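Two-Arm Table Station: Planning and Budget FAQ

Last updated 14th June

We get a lot of mail from community workshops, op shops and colleges who want to set up a pair of small arms on a table and aren't sure what to put in the grant application. Great! Keep the questions coming. These are the ones Colin Haworth and the rest of us at Briria answer most.

Do I need two arms, or can I start with one?

If you only want to move cups and bowls, start with one and have fun. For clothing, budget for 2 from day one. A jumper held at one point just hangs there in a lump, and you'll spend weeks trying to be clever with a single gripper. Adding the second arm later also means a longer rail and usually a new table, so it's cheaper to plan for both up front.

How big should the table be?

Bigger than you think! People measure the reach of the arms and forget that fabric spreads out. Bring the largest garment you expect to handle, throw it down on a bench in a heap and measure that. Then leave a strip free at the front for smaller things.
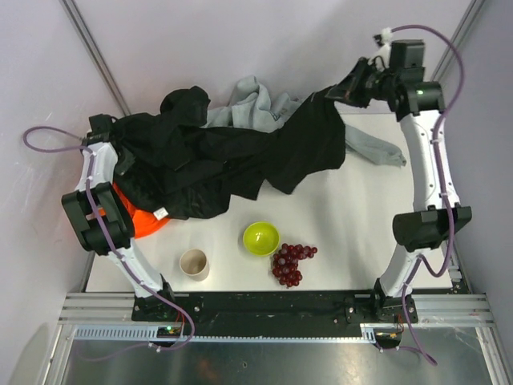

Both arms at work on a large black garment, cup, bowl and grapes near the front rail.

What should I allow for the enclosure?

We like pale panels on the back and sides with metal corner posts. Dark clothing shows up beautifully against a light colour. Get your panels quoted separately from the arms, as a local cabinet shop will often do them for less. Gilchrist cut ours and had them ready in 11 days.

What gets left out of budgets?

Cables, cable ties, bolts, spare gripper fingers and somebody's time. Put in a line for every one of them. Leave slack in the cable at the wrist and elbow when you work out lengths, and order a spare for each arm. We also tell everyone to add 20 per cent on top of the hardware total. The Trernatar group didn't in their first year and had to go back for more money in March.

Can we use our own test items?

Please do. Our starter kit list runs to 135 items, nearly all of it second-hand clothes, plastic fruit and kitchen bits. Get a good mix of sleeves, hems and weights of cloth. Try to include plenty of black, which is hard going for any vision system and worth finding out about early.

Which rail do you recommend?

We've been happy with the Flaltetti rail. Whatever you choose, check the bolt spacing against the arm bases before you order, and ask for the drawing if it isn't on the website.

Can I come and see one running before we commit?

Yes, and we'd love to have you. Bring your floor plan and a bag of your own laundry.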